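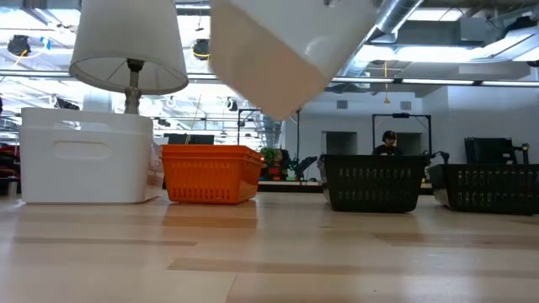

Section 4: Setting Up Your First Receiving Dock in Usell

Okay, so you've got your account, you've added your warehouse address, and you're staring at the Receiving tab wondering why it's blank. It's blank because Usell doesn't know you have a dock yet. I set up 13 of these for Jetent customers before I was asked to write this guide, and I made most of the mistakes below myself, so please learn from my suffering!

You'll need an admin login and your carrier list. If your boss has the admin login, go get it now -- the set-up screen times out after eight minutes and won't save what you typed.

4.1 Create the dock

1. Open Settings, then Locations, then click your warehouse name. (Click the name itself. The little arrow next to it opens the map, and I still hit it by accident.)

2. Click Add Dock and type a short name. I like names people already say out loud, so if everyone calls it "back door," call it Back Door.

3. Pick the dock type. Choose Inbound if it only takes deliveries, or Shared if trucks also load there.

4. Enter your receiving hours. Use the hours when somebody can really sign for freight, lunch break included.

5. Click Save and wait for the green bar at the top of the page.

Note: Dock names can't be changed once a shipment has been booked against them. You can retire a dock and make a new one, but the old name hangs around in your reports for good.

4.2 Set your appointment slots

1. On the dock page, open the Slots tab.

2. Choose a slot length. The default is 30 minutes, and that's fine for parcels and small pallet drops. For full truckloads I'd go with an hour, maybe more if you unload by hand.

3. Set how many trucks can share a slot. Start with one. You can always loosen it up later, and it's much nicer than calling a driver to say please go around the block.

4. Type in your daily carton limit. One of our early customers, Olmedo, put in 600 and it suited them well, but they have a big floor and a fast crew. Look at your own busiest day from last March or so and work from there.

5. Click Publish Slots.

Caution: Publishing sends an email to every carrier on your list right away. There's no undo. Severino Pastor on our support team once took a whole afternoon of calls after I published a test dock named "asdf," so check the name and hours before you click.

4.3 Bring in your open purchase orders

1. Export your open orders as a CSV file. If you're coming over from Fudier, use the "Open Lines" export and leave the headings alone -- Usell recognizes them.

2. In Usell, go to Receiving, then Import, and choose the file.

3. Match any columns marked in yellow. Usually it's just the supplier code and the expected date.

4. Click Preview and read the first page. Are the dates in the right order? Day and month like to trade places in files that came from overseas suppliers.

5. Click Import.

Big files take a little while. My biggest had 3,639 lines and I had time to make coffee and drink most of it. You can leave the page, but don't start a second import or you'll get duplicates (and then you'll be reading Section 9, sorry).

4.4 Run a test delivery

1. Under Receiving, click New Appointment and tick the Test box.

2. Pick an order with just one or two lines on it.

3. On the handheld, log in, tap your dock, and tap Arrived.

4. Scan one carton label. If the order pops up, you're in business!

5. Tap Finish, then go back to your computer and delete the test appointment so the carton doesn't land in your stock count.

If the scan does nothing, check that the handheld is signed in to the same warehouse. When that looks right and it still won't scan, send the label number to Edin Janevski at the support desk along with the dock name. Please include both, as he can't look up one without the other.

Steps and screen names in this section were last checked on 26 Sep 2021. Put-away rules are in Section 5.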